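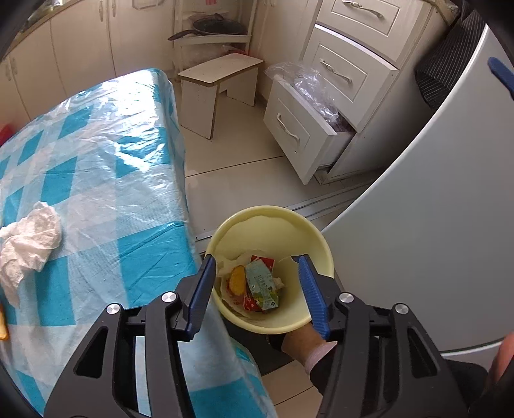

Waste sorting at shared premises depends on decisions made in the first few seconds after an item leaves someone's hand. This guide sets out the procedure for preparing mixed table waste for collection at sites managed by the Irkar Housing Office, including community rooms, staff kitchens and laundry lounges. Most of what is thrown away in these rooms is small and mixed together: a crumpled tissue, a printed wrapper and a drink carton in one yellow plastic bowl would be a typical result of a short break. Each of those items follows a different route under the current collection rules, and the sorting must be done before the waste reaches the yard.

Before you begin

Check the collection calendar posted inside the door of the waste store. Recycling and general waste are collected on different days, and the days differ between the Wolier and Oshima buildings. If the calendar is missing or out of date, request a new one from the site office.

You will need a clean work surface, a pair of washable gloves, access to a sink, and the sorting containers assigned to your floor. Containers are marked by label. Lid colors vary between buildings and should not be relied upon.

Step 1. Separate the waste at the table

Empty the table container onto a tray or a sheet of scrap paper. Do not tip it directly into a large bin with the intention of sorting it later. Set aside anything sharp or broken and place it in the rigid container kept under the sink.

Step 2. Remove tissues and paper towels

Used tissues, napkins and paper towels go into general waste at all sites. The fibers are too short to be recycled again, and used tissues may carry germs. They should not be placed with office paper, even when they look clean. Sites that take part in the food waste service may place plain paper towels in the food waste container if they have been used only with food or water.

Step 3. Check wrappers and packets

Most snack wrappers are made of thin plastic film, often with a metal layer inside. Our contractor does not accept them for recycling. Crush the wrapper in your hand and let go. If it springs open again, it is almost certainly film and belongs in general waste. Paper bags and plain cardboard sleeves may be recycled if they are free of grease.

Step 4. Prepare drink cartons

Cartons are accepted for recycling, but they are made of several layers and are handled separately from paper and cardboard. Prepare each carton as follows:

Remove the straw and its sleeve and place both in general waste.
Pour any remaining liquid into the sink.
Rinse the carton once with cold water. Soap is not required.
Open the folded corners and press the carton flat.
Leave it to drain, opening downward, for at least 30 minutes.
Place it in the container labeled Cartons.

Screw caps may be left on after the carton has been flattened. Cartons that contain mold or dried residue that will not rinse away should go into general waste.

Step 5. Clean the table container

Wash the container with warm water and dish soap, dry it with a cloth, and return it to the table. Containers used for waste must not be used for serving food at any time. Staff should keep the two sets on separate shelves — a shared shelf is the most frequent cause of mix-ups reported to this office.

Step 6. Take the sorted waste to the store

Tie general waste bags before carrying them downstairs. Recycling is placed in the wheeled bins without bags. Do not fill any bin above the rim, as the contractor may leave it behind if the lid does not close. Each building has 4 wheeled bins for recycling, and residents may use any of them.

If a load is rejected

The contractor attaches a tag to a rejected bin stating the reason. Leave the tag in place and notify the site office the same day. The bin will be re-sorted where possible and presented at the next collection. In January the office handled 63 rejected bins across all sites, most of them containing liquids.

Further information

Large items, batteries and small electrical goods are not covered by this guide. They may be taken to the Uduto Street depot, where residents must show proof of address. Questions about this procedure should be directed to Sugeng Nasution, Site Services, Room 79. Printed copies are available from the same office.

Last revised: 2018-07-05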